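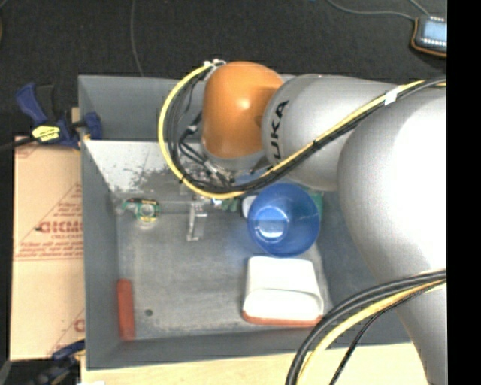
Okay, the Clendstead council count wrapped up last night and I have so many thoughts, so this is going to be a thread. I've followed local politics here since high school and I have never seen a coalition come together this fast. Before the last ward was even called, people were sketching out who would sit with whom, and the whole thing had more loops in it than that fat yellow cable on the orange and silver arm. I love it. Let's go ward by ward, sort of.

First, the basics. No party got a majority. The Clendstead Alliance is the biggest group, the Riverside List is second, and the independents hold the balance. If you moved here after July you missed the boundary changes, and those matter a lot for what comes next.

Harbor Ward!! Qiuyue Xia held it by 12 votes. Twelve. They recounted it and the number didn't move. I was in the upstairs gallery and you could hear people breathing.

Her opponent, Junhao Qiu, walked straight across the floor and shook her hand before the officer had finished reading. Then the two of them stood there talking for ages about the ferry timetable. This is why I go to these things in person.

Now the coalition talk. Lingyun Fu (Alliance leader) told the local radio this morning that there is "no deal and no draft of a deal" with Riverside. Yuzhen Zou, for Riverside, said they'd had "a friendly coffee." Both of those can be true, I guess!

What Riverside wants, going by their leaflet: the planning chair, evening buses on the Selta road, and budget meetings moved to after work hours. That last one would be huge. The 2 pm slot has kept regular people out for years.

What the Alliance wants is the mayor's job. They have been pretty open about it.

So it comes down to the independents, and mostly to Oskari Toivonen, who ran on one issue (reopening the Cocco Street library) and won by more than 1000. I talked to him for a minute by the coat rack. He says he'll vote for whoever puts the library in writing, and he wants to see a date next to it.

Someone asked about turnout. 45 percent! For a council election! I know that sounds low if you're used to national races but I'm thrilled, my ward had lines at lunchtime.

First full meeting is when they pick the mayor. It's open to the public, and the gallery fills up early, so bring a sandwich.

Correction to the Harbor Ward post: the recount was asked for by both sides, I'd only heard about one. Thanks to the person who messaged me.

October 4, 2022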